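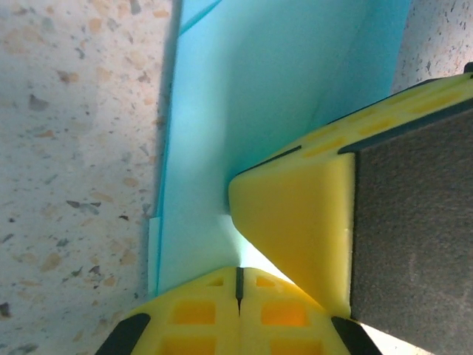

Rating league teams from past results in a spreadsheet

Last updated August 11, 2026

A league table counts points. It takes no account of who the points were won against, so it can mislead early in the season, when fixtures are uneven. An Elo rating deals with this by giving each club a number and moving it after every match, by a larger amount when the result is unexpected.

The method below needs one worksheet and no macros. It was built for a football division of 11 clubs and also works for hockey, netball or any sport in which two sides meet. Basic knowledge of cell references is assumed.

1. Lay out the sheet

Row 1 holds the headings. Columns A to C are Date, Home and Away. Column D is the home side's rating before the match, E is the away side's rating before the match, F is the result and G is the change.

From column H onwards, put one club name in each heading cell. With 11 clubs this takes you to column R. The names must match columns B and C exactly, including spaces. "Timik" and "Timik " are different clubs as far as the spreadsheet is concerned.

In row 2, leave A to G blank and enter 1500 under every club. This is the starting rating. The choice of 1500 is a convention and has no effect on the predictions.

2. Enter the results

Start at row 3, in date order. In column F enter 1 for a home win, 0.5 for a draw and 0 for an away win. Goals are not used.

Matches on the same date can go in any order provided no club plays twice that day. Leave postponed matches out until they are played, then insert them at the date played. February usually produces the most of these.

3. Look up the current ratings

In D3:

=INDEX($H2:$R2,MATCH($B3,$H$1:$R$1,0))

In E3:

=INDEX($H2:$R2,MATCH($C3,$H$1:$R$1,0))

Both read from the row above, which holds the ratings as they stood before kick-off. An #N/A error here means a club name is misspelt.
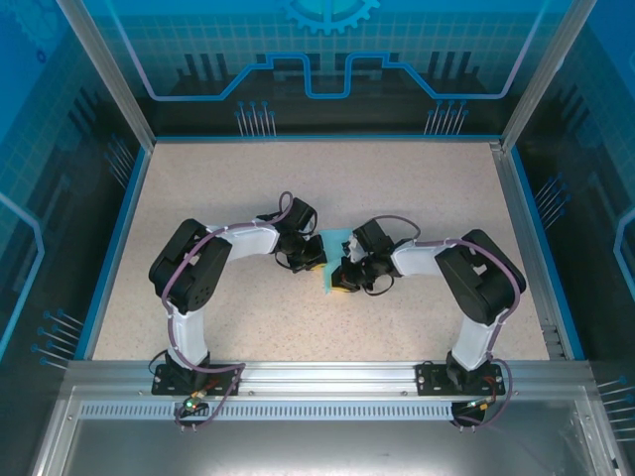 Two arms meeting at a piece of light turquoise cloth.

4. Calculate the change

In G3:

=20*(F3-1/(1+10^((E3-D3-40)/400)))

The 20 sets how quickly ratings move. The 40 is home advantage in rating points; set it to 0 for matches on neutral ground. The 400 fixes the scale and should be left alone.

Suppose Timik (1560) are at home to Jasa (1500). The gap is 60, plus 40 for the home ground, giving 100. The expected score is 0.64. If Timik win, they gain 7.2 points and Jasa lose 7.2. If Jasa win, 12.8 points go the other way.

5. Carry the ratings forward

In H3:

=IF($B3=H$1,H2+$G3,IF($C3=H$1,H2-$G3,H2))

Copy this across to R3. Then select D3, E3 and G3:R3 and fill down to the last result. The bottom row shows the current ratings.

As a check, add up H to R in any row. The total should always be 16,500 – anything else means a formula has been overwritten. 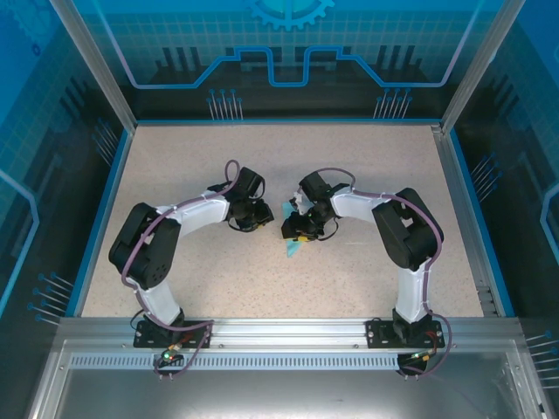 Small light-blue cloth held in the right-hand gripper.

6. Adjust between seasons

Squads change over the summer, so pull every club part of the way back to 1500. Insert a blank fixture row, and under each club enter:

=H50+(1500-H50)/3

Replace 50 with the number of the row above. Zakham, finishing on 1650, would start the next season on 1600. A promoted club needs its own column and a starting figure; 1400 is reasonable. The check total in step 5 will change at this point, so note the new one.

7. Reading the numbers

A gap of 100 points on neutral ground is an expected score of 0.64. A gap of 300 is 0.85. If Zein beat a side 300 points above them on neutral ground, they gain 17.0 points.

Expected score is not the same as the chance of winning, as draws count for half.

Notes on size

The largest file tested held 3,811 matches and recalculated without noticeable delay. For files of that length, paste older seasons as values and keep formulas for the current season only. Keep an untouched copy first. Once pasted as values, an old season will not respond to a corrected result, and the formulas have to be put back from the row of the error downwards.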